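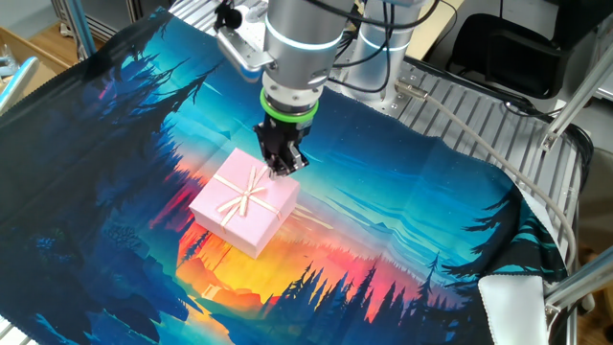

Boîte cadeau rose avec ruban crème, posée sur le tapis imprimé.

Rapport d'avancement — projet Fluseck, novembre

Pendant cette période, nous avons continué la partie « emballage » du projet. Le modèle retenu est la boîte carrée rose pâle avec couvercle, fermée par un ruban satiné croisé et un nœud. Les deux autres modèles proposés par Horgan restent en attente.

L'atelier de Revelden a préparé 84 boîtes sur les 200 prévues. Le retard vient surtout du ruban : la première livraison était trop étroite et nous avons dû la renvoyer. Les dépenses de matériel sont de 2609 euros à ce jour.

Le tapis avec le coucher de soleil et les sapins est gardé comme fond de présentation. Son bord droit se replie encore — nous demandons à Clallcombe une version plus lourde.

Pour la suite, nous prévoyons 3 séances de travail et l'envoi du premier lot le dimanche.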